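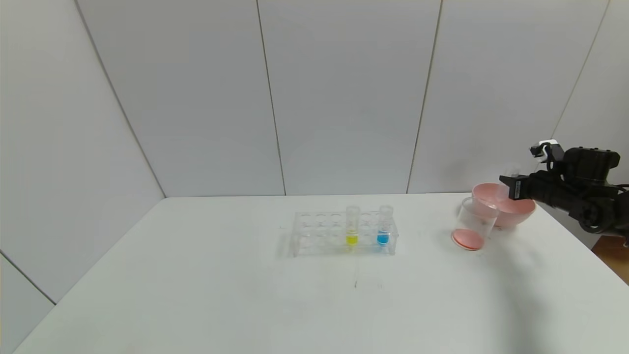 Selon Stundar, qui utilise le portoir en salle de travaux pratiques, la transparence change surtout la manière de surveiller une série : le niveau de liquide se lit depuis le côté de la paillasse, sans sortir le tube. La remarque nous a été adressée après un premier semestre d'utilisation et rejoint l'objet pour lequel le modèle a été dessiné.

Portoir transparent Cenerow pour tubes à essai

Le portoir Cenerow est destiné aux laboratoires d'enseignement, aux salles de préparation et aux ateliers de démonstration. Il se compose d'une embase et d'un plateau supérieur surélevé, tous deux en acrylique incolore. Les logements circulaires sont disposés sur deux rangées parallèles. Les tubes y sont maintenus debout, et leur partie haute reste dégagée pour la prise en main.

L'acrylique incolore facilite la comparaison des teintes. Un liquide jaune et un liquide bleu placés dans le même portoir se distinguent immédiatement, y compris lorsque les tubes ne sont remplis que dans leur partie inférieure. Pour les exercices de colorimétrie, il est recommandé de poser le portoir sur un plan de travail blanc et mat, devant une paroi claire et unie.

Utilisation

Le portoir doit être posé à plat, sur une surface propre et stable. Les tubes sont introduits verticalement, sans forcer. Lorsque la série est incomplète, il est conseillé de laisser au moins un logement libre entre deux tubes contenant des solutions différentes, afin de limiter les confusions au moment du prélèvement.

Les gobelets et les bols servant au mélange ou à la récupération des liquides se placent à côté du portoir, jamais sur le plateau supérieur. Les établissements qui travaillent avec des solutions colorées choisiront de préférence des gobelets transparents, dont le contenu reste contrôlable par les mêmes moyens.

Le portoir n'est pas conçu pour le transport de tubes pleins non bouchés.

Entretien

Nettoyage à la main, à l'eau tiède additionnée d'un détergent neutre. La température de l'eau ne doit pas dépasser 60 °C. Rincer, puis essuyer avec un chiffon doux non pelucheux. L'acétone, les solvants chlorés et les poudres abrasives sont à proscrire : ils ternissent l'acrylique et peuvent provoquer des fissures autour des logements. Le passage à l'autoclave est exclu.

En cas de projection d'un colorant, rincer sans attendre. Les traces sèches se retirent après trempage de 10 minutes dans une solution détergente.

Conditionnement et commande

Le portoir est livré à l'unité, sous film protecteur à retirer avant la première utilisation. Les tubes, gobelets et bols ne sont pas compris. Les commandes destinées aux établissements peuvent être groupées par lots de 10 et sont préparées par le dépôt de Gorex. Les demandes reçues avant le vendredi midi sont traitées la semaine suivante, hors fermeture du mois d'août.

Les retours sont acceptés pendant 30 jours, pour tout article non utilisé et muni de son film d'origine. La garantie couvre pendant 3 ans les défauts de collage entre l'embase et le plateau. Elle ne s'étend pas aux rayures d'usage ni aux dommages causés par un produit d'entretien inadapté.

Articles associés

Tubes à essai transparents, gamme Kanaujia
Goupillon souple pour tubes, gamme Kanaujia
Gobelets transparents Cenerow
Film protecteur de remplacement

Fiche technique et conditions tarifaires sur demande auprès du service des équipements pédagogiques.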